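Cruzado working group – disassembly and reassembly study
Minutes of the Saturday session, 9:30 a.m., Gillell building, upstairs room

Present: Yolanda Benavides (chair), Bastien Renaud, Eirini Ververidis, Waltraud Schwerdtfeger (minutes)
By phone: Birgit Wunderlich (Junirar)
Apologies: none

1. Minutes of the last session

Accepted with one fix. Item 4 should read "force threshold", not "force sensor". Waltraud has corrected the shared copy.

2. Where the data stands

Bastien gave the numbers. The collection now holds 3,822 attempts across all subtasks, and 591 of those are processor placements, the set everyone has been waiting for. Yolanda said she had not expected to get there before November and thanked Bastien and Eirini for the long afternoons.

Birgit asked how attempts are counted when the arm backs off and tries again. Bastien: a back-off inside the same episode is one attempt. If the part goes back to the tray, it becomes a new one. Birgit was fine with that but wants it written into the data notes, as her team at Junirar had read it the other way. Bastien will add a paragraph.

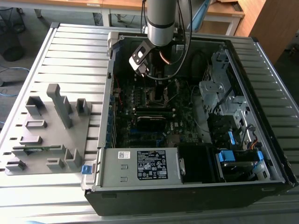

Eirini then spoke about start positions, her favorite subject at the moment. The first months of data had every part starting from nearly the same spot, and the policy learned the spot very well and the part hardly at all. She now shifts the start pose between episodes and wants to do the same with the fixture tray. Having the tray on the slatted table right beside the open tower makes the moves short, and she would like to keep it on that side while varying its angle. Yolanda asked whether the tall post on the tray would get in the way at larger angles. Eirini has only tried small ones and will work up slowly. Agreed to go ahead with the angle changes for memory modules first and processors after that.

3. Main result: two-stage placement

This took most of the session and it was a good one! Eirini presented the comparison between the single policy and the two-stage method. In the single policy, one network handles everything from pickup to release. In the two-stage method, the first network brings the part near its target and stops, and a second one takes over for the final approach, using the close view plus the force readings.

She ran 254 held-out trials, split evenly between the two methods and mixed in random order. The two-stage method came out clearly ahead on processor placement. On memory modules the two were close, and Eirini does not want to claim a difference there yet.

What excited everyone was the kind of mistake each one makes. The single policy tends to commit early. It comes down with a small rotation error and keeps pushing until the force limit stops it. The two-stage method makes rotation errors too, but it lifts a little, turns and comes down again. Nothing in the training labels tells it to do that. Bastien went back through the demonstrations and found that the human operators make the same lift-and-turn all the time, usually without noticing they are doing it.
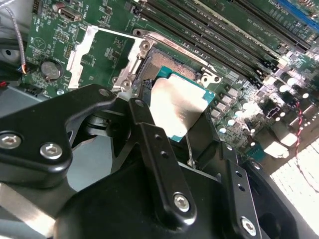

Birgit asked whether the gain might come from the close view alone, with the split into stages doing nothing. Fair question, and there was a lively ten minutes on it. Eirini has a version of the single policy that also gets the close view, but it was trained on an older slice of the data, so the two cannot be set side by side. She will retrain it on the full set. Yolanda said the write-up should wait for that run, and all agreed.

Waltraud asked about glare, which came up last time. Bastien has been changing the brightness and contrast of the training pictures at random. It helps. He thinks the bright metal on top of the processors is still the hardest thing for the network to read, and he would like to try shorter exposures before touching the model again.

4. Handover between stages

Bastien showed timing plots. The pause at handover is noticeable when you stand at the table, and on some runs the arm drifts a little during it. He has a fix in which the second network starts a moment before the first one finishes, and the commands are blended. Tested on 8 runs so far, all smooth. He stressed that this is too few to say much, though he was grinning while he said it.

Yolanda wants the blended version kept out of the main comparison so that the numbers in item 3 stay clean. It can go in as a separate section.

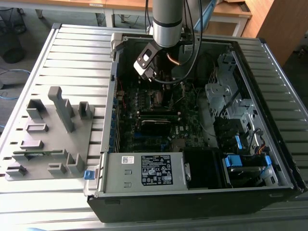
Birgit suggested logging the distance from the target at the moment of handover. If it varies a lot between runs, that could explain some of the failures that look random now. Bastien already stores the arm pose, so it can be worked out after the fact for the whole set. He will send her a first plot.

5. Clindanwood visit

The Clindanwood group would like to see the method running and to try it on their own boards. Everyone is in favor. Eirini asked that they send board drawings ahead of time. Yolanda will write to them and offer a morning slot.

6. Actions

Bastien – paragraph on counting attempts; handover distance plot to Birgit; exposure test
Eirini – retrain single policy with close view on full data; tray angle changes, memory modules first
Yolanda – letter to Clindanwood
Birgit – comments on the draft method section
Waltraud – circulate minutes, move the timing plots to the shared folder

7. Any other business

Birgit asked if the failed trials could be shared along with the good ones. Yes, with the force readings attached. Eirini said the failures are the part she would want to look at first.

Closed at 11:40 a.m. Next session same room, time to be set once the retraining run is done.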